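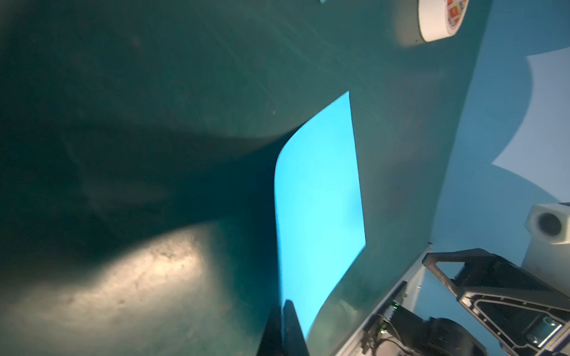 Figure 7.1 A dark green curved surface at close range, with faint streaks, scratches and wipe marks.

Chapter 7
Reading a Surface Before You Clean It

Most cleaning mistakes are made before the cloth is picked up. A streak can be a film left by the last wipe, or a fine scratch that no cloth will remove, and on a dark color the two look much alike. Light coming from one side shows both. Light from straight overhead hides them.

In this chapter you will learn to sort marks into three groups: residue, which sits on top; stains, which have gone in; and wear, where the finish itself has changed. Small dark specks are the hardest to place. Test one spot with a damp cloth — plain water, no product — and look again once it has dried.

Leandro Peñalver kept the cleaning log at the Mostavholm training rooms and recorded 466 marks on painted and glossy surfaces. Of these, 174 were wear. Staff had been scrubbing many of them every week. We return to his log in Section 7.3.

Keep a notebook for the exercises. Write down where the light was.

Last updated: March

Comments

Benito Miranda: Is the log printed in full anywhere? Section 7.3 only has part of it.

Gananau: The side light tip worked on our cabinet doors. Mostly scratches, sadly.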